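Posted in: Gadgets & Gizmos, Robots, Things I Probably Shouldn't Buy

Three weeks with the Flustunar kitchen simulator

So I finally caved and paid for Flustunar. If you've been reading for a while you'll know I've been circling it since July, when Lourenço Abreu wouldn't stop going on about it in the comments (hello Lourenço, yes, you win). It's a subscription, £44 a month for the hobby tier, and what you get is a set of simulated kitchens, a choice of robot arms and hands, and a big pile of objects to put on the worktops. You write or train your controller, press go, and watch it make a mess that you don't have to clean up. Lovely.

Getting it installed took me an entire evening. The download is enormous and the first launch sat there doing nothing for so long that I went and made a curry. Then it wanted a newer graphics driver, and the newer graphics driver wanted a restart, and after the restart it had forgotten my licence key. I wrote to support fully expecting to wait until spring and got a very kind reply the next morning from Catrin Prydderch, who reset the thing at her end and also told me which tick box I'd missed. Full marks for that!

Once it's running, though, it's great fun. The starter pack has 109 objects and you can scatter them by hand or let it shuffle the layout for you. I let it shuffle. I've been using the five-fingered hand because the plain two-finger one felt like cheating, and I rather regret it, as there are so many more joints to think about. My poor laptop sounds like a hairdryer the whole time.

The task I set myself was the "clear the placemat" one, where you have to get the food off the mat and onto something else. Sounds easy. My first few goes were dreadful -- the hand came in far too low and shoved everything across the counter. After that I spent a weekend fiddling with the approach so that it comes in from the side with the hand open and waits a moment before closing. Much better. I then ran 3,000 attempts overnight with the layout shuffled each time, and had a proper look at the results over breakfast.

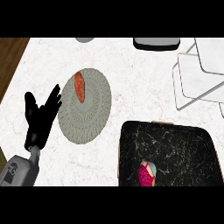

Long, lumpy food is the hardest by a mile. Anything round and my controller copes fairly well, but give it something tapered and it will grab the fat end and let the other end swing about. I've started turning the wrist a bit before the fingers close and that seems to help, but I need a good few more overnight runs before I'd swear to it.

Now the moans. The manual is thin, and the chapter on contact settings reads as though somebody was called away halfway through. The save button and the reset button are next to each other (why?!). And there's no way to pause a batch, only to stop it, so if you need your computer back you lose your place.

I did try Driverus last year, for comparison, and it was quicker to run but the kitchens were very bare and you had to bring your own objects. If you only want to test an arm moving from one spot to another I'd still go for that one. For hands and clutter, I'm sticking with Flustunar for now. I've paid up for 4 more months, at any rate.

Next job is the drawer-opening pack, once I've saved up for it. If anyone has got that working with the five-fingered hand, please leave me a comment and tell me your finger settings, I'm begging you.

12 comments | 7 shares

Contact me | © Bits and Bots blog | Back to top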